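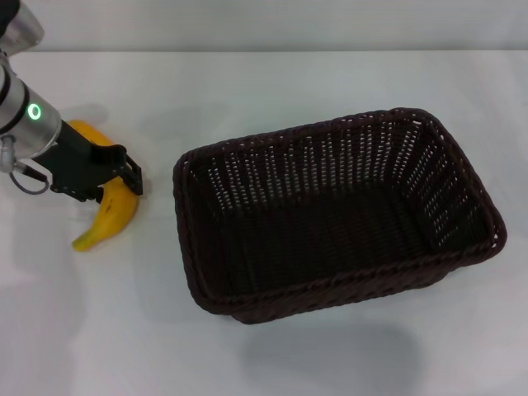 The arm had been hesitating since the middle of March, and Busisiwe Hlongwane was the only person at Gerthorpe who thought this was good news.

She had not told the others it was good news, because she had learned in her first year at the lab that a result announced on Monday's sort of confidence had a way of turning into a wiring fault by lunch, and also because she did not yet know how to say it in a way that would survive Bakos. Bakos was the senior of the two people who signed off on method changes, a large, kindly man with a cardigan for every season, and he believed that a thing was not known until it had been written down so that his mother could follow it. His mother had been a court stenographer and by all accounts could follow quite a lot.

So she sat on the tall stool with her tea, as she had every evening that month, and ran the banana again.

The method itself was simple enough, and she was a little ashamed of how long it had taken her to arrive at it. Everybody else trained their policies on clean demonstrations. A person guided the arm to the fruit, closed the fingers, lifted, carried it over to the basket, let go, and did it again until the person's shoulder hurt. The policy learned from those, and it learned very nicely, and then one day the fruit would be lying a bit off from where any fruit had ever lain before and the arm would go down with complete assurance and pinch the air beside it. Then it would carry the air over to the basket and set the air down gently. Busisiwe had watched this so many times that she had begun to feel embarrassed on its behalf, the way you do when someone waves back at a person who was waving to somebody behind them.

What she had done, back in the winter, was go through the old recordings and pull out the bits everyone threw away. She wanted the places where the human hand had faltered, where the person doing the guiding had come down toward the fruit, thought better of it, drawn up a little, turned the wrist, and come down again. The cleaning script had always cut these out as noise. She put them back in, and she gave them a label of their own, and she let the policy learn that stopping to reconsider was one of the things a hand could do.

It had 2,000 demonstrations to learn from, which sounds like plenty until you have sat through them. She had sat through them. She knew by now which of her colleagues had done which without looking at the log. Trovari came in fast and low and never corrected anything, and as a consequence had contributed almost nothing to the part she cared about, which she had tried to mention tactfully and which he had taken badly. Vumer, who had left for a job by the ocean before any of this started, had been a terrible demonstrator by the old standards, forever dithering over the fruit, and his recordings were now the most precious thing on the drive. She had written to tell him so. He had written back to say that his wife would like a copy of the letter.

"You're still here," said Trovari from the doorway. He had his coat on and his bicycle helmet under one arm.

"I'm running the off-center set."

"Is it doing the thing?"

"Come and see."

He came, though he kept the coat on to show that he was only stopping. The arm swung down from its corner and stopped with its fingers on either side of the fruit. The little green ring on its casing glowed. Neither of them spoke. Busisiwe had a habit of holding her breath during the pause, and had noticed lately that it was making her lightheaded toward the end of a long session.

"It's hung," said Trovari.

"Wait."

"It's hung, Busi, look, the command's gone flat."

"Please just wait."

The arm lifted by the width of a thumb. The wrist turned, a small and rather fussy turn, so that the fingers lay better across the curve, and then it went down again and closed. It took the banana up and over the rim of the basket and lowered it most of the way before it let go.

Trovari shifted the helmet to his other arm. "How often does it do that?"

"When it needs to. That's what I've been trying to work out how to say. If I put the fruit where it's used to finding it, it goes straight in, it doesn't fuss at all. It only stops when it's somewhere odd. I never told it what odd was."

"And the misses?"

She turned the laptop so he could see. She had been keeping two columns, the old policy and the new one, the same placements for each, and she had kept them honestly, including the dreadful afternoon when the new one had paused over an apple and gone on pausing until she had to go and switch it off. That had happened 4 times in all. She had written a little note beside each one. The rest of the column was so much better than its neighbor that she had gone back and checked whether she had pasted them in the wrong way around.

Trovari read down the page with his lips moving slightly. He was a vain man about his own demonstrations but he was not vain about numbers, and she had always liked that in him.

"Bakos will say it's slower," he said at last.

"It is slower."

"He'll say a grocery warehouse won't pay for an arm that stops to think."

"It'll only stop when it would otherwise have dropped something on the floor. Or carried off nothing at all, with its nose in the air."

He laughed at that, and then, to her surprise, he put the helmet down on the bench and unwound his scarf. He asked if he could place one. She said of course he could, and lifted the banana back out of the basket for him, and he stood over the white table for a good long while choosing his spot, like a man deciding where to hang a picture in somebody else's house. In the end he laid it close up against the basket, nearly touching, at an angle no sensible person would have chosen.

"That's mean," said Busisiwe.

"That's how my kids put things away."

The arm came down. It stopped. It lifted, turned, came down and stopped a second time, and she felt her heart sink, because twice in a row was how the apple afternoon had begun. Trovari leaned in with both hands on his knees. On the laptop the line that stood for confidence wandered along the bottom of its box, with a bump here and there, like a road on a map of somewhere flat.

She thought about Vumer then, for no reason, or for the plain reason that she had spent so many evenings looking at his hesitations. He used to hum while he guided the arm. You couldn't hear it in the recordings, naturally, as there was only the motion, but she had sat at the next bench for the whole of that summer, and she could have sworn that when he reached the end of a line of whatever it was he would wait a moment before going on. She had wondered more than once whether some part of what the arm had learned was only an old song with the sound taken out. It wasn't something you could put in a paper. She had thought she might tell Bakos, though, if he was in a good mood. He would probably want to know which song.

The wrist rolled back the other way, farther than she had ever seen it go. The fingers slid down between the fruit and the dark weave of the basket with hardly any room to spare, and closed.

"Oh, look at you," said Trovari softly.

It rose, and the banana rose with it, hanging a bit crooked, and went over the rim and down. Busisiwe let out her breath and wrote the time in the log, and then the placement, and after thinking for a moment she typed *T. chose this one, very unfair* in the margin and left it there.

"I could do some more demonstrations," Trovari said. He was looking at the basket and not at her. "If it would help. I could do them slower."

"You can't do it on purpose. I tried that. I did a whole morning of pretending to be unsure and it learned to wiggle."

"What do I do, then?"

She considered this. The tea had gone cold and she drank some anyway. It was a better question than any Bakos was likely to ask, and she had an idea that the answer might turn out to be the second half of the work, the half she had been putting off until the first half was safe.

"Put it somewhere you haven't tried," she said. "Somewhere you really don't know how you'd get hold of it. Then take the arm and find out."

He took off his coat. She moved her stool back to give him room, and opened a new file, and while she was trying to think what to call it he had already reached into the basket and begun looking over the table for a difficult place.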